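**Site visit report: Birside open day, 19 Nov 2021**
Automation elective, group 4

Our class spent the morning at Birside, where the main demonstration was two robot arms picking up litter. The leaflet called it "ready for everyday use." I went in doubting that, and I still do.

The arms share one rail and work inside a small booth with orange and blue walls. The job is to get plastic bottles off the floor and into a wastebasket.

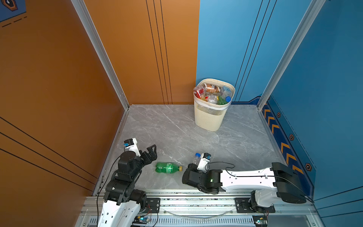
*Fig. 1. Right arm holding a small water bottle, green bottle still on the floor.*

My first complaint is the setting. The floor is flat, the light is good and the basket is within reach. A school hallway has none of that. The presenter said a full run had taken 340 seconds in practice. I could do it in 29, and I am not fast.

Each arm also has a camera on its wrist. I asked what happens when a bottle is see-through or shiny, and was told that "it usually copes." I would have liked a failure rate.

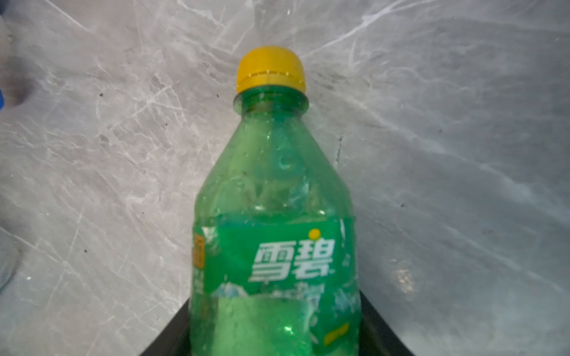 Printed labels and bright caps must make a bottle easier to find, so I asked about crushed cans and paper cups. Those are planned for May. The partner firm, Dewulf, is supposed to supply new grippers by then, but the two-finger kind is all we saw.

The other question was why there are two arms at all. The poster at the Sidwood table promised "double the speed" and gave no test behind it.

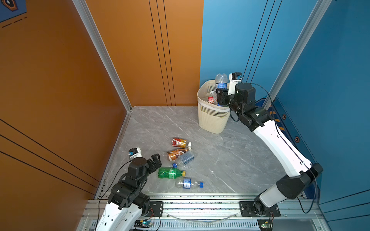 I would want the same floor of bottles timed with one arm and then with both, 5 runs each. Without that, the second arm is just extra cost. Our group's score for the demonstration was 4 out of 10, mostly for the presenter's patience with our questions.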